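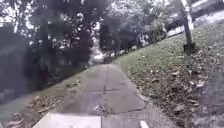 Zandley, the superhero series from Bravov, finally has a woman in the lead, and the first two episodes give her 80 minutes to stand near windows. Shahla Golestani is very good at windows. She's even better once the script lets her hit someone, 50 minutes in.

Banafsheh Sadeghi directs the fights like she has a bus to catch, and I mean that kindly. Kianoush Bahrami plays the villain, or possibly the landlord. The cape deserves its own agent.

I'll keep watching, mostly for the sister, who gets all the jokes and 2 scenes.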